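March 22, 2023. Studio book, Tademel pilot

Second cut of episode one runs 40 seconds over and I can't find a single joke I'd miss. The Ilitz segment drags worst. Lav mic rustles all the way through the interview, so that's 50 cuts to hide a jumper.

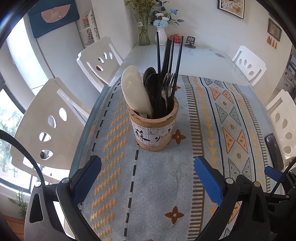 Spoons, forks and chopsticks, dining table.

Tried the Nillorero preset on the dialogue. Hum gone, and so was most of the bass player's voice – he now sounds like a wasp with opinions. Backed off to half and left it.

Title music from Sarkar arrived as a mono file named FINAL_new_old. Asked for stereo. Got the same file, louder.

The trailer is on 587 views. We told the venue 1,000 by the end of March, so everyone please ring their mums.

To do: re-record the intro, find the other clapperboard, export at the right frame rate this time.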